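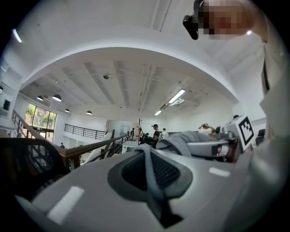 Grey fabric strap, a grey surface, and plenty of places for dust to settle.

I've been meaning to write up my dusting and strap-cleaning notes since April, when I finally tackled the hall cupboard and found out just how much grime a house can hide. So here they are, in no particular order, and mostly about the fiddly stuff: mesh, webbing, pale plastic, all the things you can't just chuck in the sink.

Mesh first. Fan covers, speaker fronts, heater vents, the panel on the back of the dehumidifier. Do NOT go at it with a damp cloth straight away! I did this for years and all you get is grey paste pushed into the holes. Switch off, unplug, then use a dry paintbrush, the soft sort you'd use for gloss, with the vacuum nozzle held close by in your other hand. Flick towards the nozzle. A clean make-up brush does the corners nicely (mine came free with something and I've never put make-up on it). Only when it's dust-free do I wipe round the edge with a barely damp cloth.

Straps next, and I have a lot to say about straps. Bag straps, goggle straps, the webbing on the picnic rug, the dog's harness. If they come off, take them off and write down which way round they went. I once spent most of an evening putting the strap back on my Komel shoulder bag and it's still got a twist in it.

For fabric ones I do a bowl of lukewarm water with a small squirt of washing-up liquid, soak for half an hour, then work along with an old toothbrush. Rinse until the water runs clear, roll up in a towel and stand on the towel. Dry flat, never on the radiator, as the elastic goes crispy. If the strap doesn't come off, use foam only: whisk up the suds, scoop the froth off the top and dab that on with a sponge, then wipe with a second cloth wrung out hard. Foldable ones hold dirt in the crease, so open them right out.

Pale grey plastic is the one everyone asks me about. It shows everything, doesn't it? Finger marks come off with a microfibre cloth and a drop of washing-up liquid. Scuffs from shoes or other plastic will often lift with a pencil rubber, the white kind. I've had mixed luck with melamine sponges. They do shift marks but they're slightly abrasive, and I dulled a patch on the lid of our Brunner cool box which I now have to look at every summer. Try underneath first.

Sticky label residue: cooking oil on a bit of kitchen roll, leave for ten minutes, rub in circles, wash off. Leopold Hollenstein, who taught the mending class I went to in Rosurden, swore by peanut butter for this. It works, but then you smell of peanut butter, so I've stuck with oil.

Anything with a lens or a little window (torches, binoculars, the doorbell) gets a puffer first and then a proper lens cloth, dry. No kitchen roll, it scratches. And wash your lens cloths now and again, without fabric softener, or you'll be smearing it about.

Storing things afterwards matters more than I used to think. I keep straps loosely folded in a cotton bag with the buckle undone. Plastic tubs are fine if everything's bone dry. Mine wasn't, once, and I opened it three months later to a smell I won't describe.

My kit, should you want to copy it: two paintbrushes, a toothbrush, a puffer, microfibre cloths in two colours so I know which is the wet one, and a white rubber. All in an old biscuit tin under the stairs.

Updated 24th May to add the bit about elastic, after I ignored my own advice and cooked a pair of swimming goggles. Next time I'll do oven shelves, if I can face them.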